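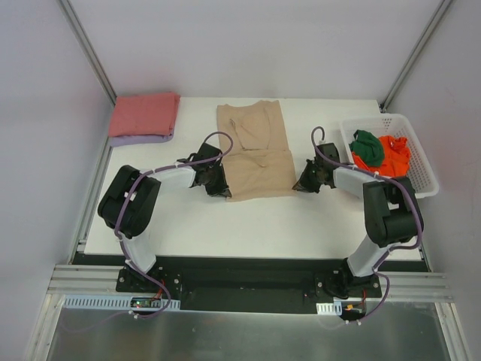 Por que é que se reveste uma peça depois da têmpera, quando ela já tem a dureza que queríamos?

Porque a têmpera deixa o aço duro mas também frágil, cheio de tensões internas, e o revenido devolve-lhe parte da tenacidade à custa de um pouco de dureza. Convém não confundir os dois termos: revestir é pôr uma camada por cima, revenir é voltar a aquecer. Na pergunta usei de propósito o verbo errado, que é o que aparece em metade dos relatórios que corrijo (com todo o carinho!), e queria que o vissem escrito uma vez para nunca mais o escreverem.

Aula 4 – Revenido dos aços ao carbono

Na aula passada ficámos com a martensite acabada de formar, com o carbono preso numa rede que não o queria receber. Se aquecermos a peça a uma temperatura moderada, sempre abaixo da temperatura de austenitização, esse carbono começa a difundir-se e a precipitar em carbonetos muito finos. A rede relaxa, as tensões baixam e a peça aguenta melhor um choque.

Para ferramentas de corte simples, costumamos revenir perto do limite inferior, a 200 °C, e a dureza quase não se ressente. Para molas e veios sobe-se bastante mais, e aí já se nota a perda.

Tempo e temperatura trabalham juntos, mas a temperatura pesa muito mais. Quem tirar a peça 20 minutos mais tarde estraga pouca coisa; quem se enganar no termóstato do forno fica com outra peça.

Cuidado ainda com a fragilização pelo revenido, que aparece em certos aços ligados quando arrefecem devagar. Voltaremos a ela em março, com os ensaios Charpy.

Para casa: leiam o capítulo de Ifigeneia Fragkou sobre carbonetos de transição e tragam o gráfico de dureza do provete 146 já traçado, com os eixos identificados, por favor – e com unidades!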